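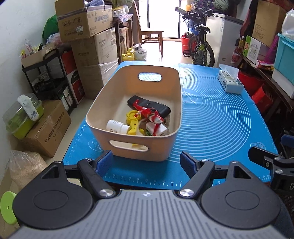

Bin sort, tan bin, back room
Notebook entry, November, 14:20
By the bench notebook keeper, Stolldale stores
Print this page | E-mail this page

Purpose: clear the mixed-contents bins left over from the Dridness move and give every object a home with a written location. The tan bin was first. It is the rectangular one with the oval handle cut-outs. It went on the blue mat with the ruler scale along the near side, so that anything needing a length could be measured without hunting for a tape.

Contents as logged before removal:

- black rectangular device, remote type
- red action figure, lying across the above
- white bottle, pill type, white cap, on its side
- yellow plastic part with round hole, under the bottle
- small white box, red and green markings

Assignments:

Remote. Electronics drawer, unmatched section. Model to be checked against the Grinska list before anyone buys another replacement. If it has no match by the end of the month it goes to e-waste, batteries out first.

Figure. Toy crate. No further action.

Bottle. Medicines do not stay in mixed bins. Read label, check expiration, then either first-aid cabinet or pharmacy take-back. Rule applies to empties as well, as the bottles get reused for screws and then nobody trusts the label.

Yellow part. Unidentified. The hole suggests a spacer or a bracket, but I have no parent object for it. Goes in the orphan parts jar with a tag giving bin and month. Orphans are kept for 90 days and then discarded.

Small box. Open, list contents, file by contents. The previous index filed boxes by what was printed on them and this caused most of the errors at Dridness.

Index numbers. The running index stood at 3,022 when I took it over. Numbering continues from there. Retired numbers are not reused, even where the object was logged twice.

Room notes

The sort area is limited by what is stored along the left wall. The cardboard stack goes up nearly to the ceiling with an open box of light blue items on top. That is the wrong order: the open box is the one people will want to reach into. Proposed change is to bring it down to the black shelving cart and move the small carton of bottles from the top of the cart to a lower shelf. Bottles should be below eye level in any case.

The plastic-wrapped carton stays wrapped until there is shelf space. The carton with the red Chinese printing has to be opened and relabeled on two sides in English, large marker, with index number.

The green container with the clear lid has a folded white cloth on it. Cloths go on the hook. Lids stay clear so the contents can be read from above.

Clear sack of grains: food, so out of the sort area and into a hard container with a tight lid. I would like this done before anything else on the left side. Barredo had moths in the dry goods last year and lost the lot.

Floor by the glass door: yellow jug, white plastic bag, wooden chair. The chair can stay if the door can still be used. The jug and bag need an owner or a shelf.

Bicycle, red bucket and chest freezer are out of scope for this round. The freezer needs its lid clear and its cord reachable. The bicycle can stay beside it on that condition.

Materials for the next session

Shelf bins, 600 mm deep, to suit the alcove. The 790 mm ones on the old order will project past the upright and should be canceled. Tags, string ties, one fresh marker. Tissues are on the mat, right side, for wiping dust off parts before tagging.

Method change: log contents first, lift objects second. At Dridness I did it the other way and had to reconstruct two bins from memory. One line per object, no "misc." entries.

Open items

1. Grinska list, remote section, request current copy.
2. Hard container for grains.
3. Restack left wall, open box down.
4. Decide whether the mat stays on the sort table permanently. I am in favor. The scale is good enough for sorting, not for fitting parts.

Comments (3)

stores_b: The orphan jar is full. Either start a second one or shorten the 90 days.

benchtwo: Would keep the remote past the end of the month. The last one thrown out belonged to the fan in the front office.

stores_b: Agree on the bottles. Lower shelf of the cart has a lip, so they should not slide.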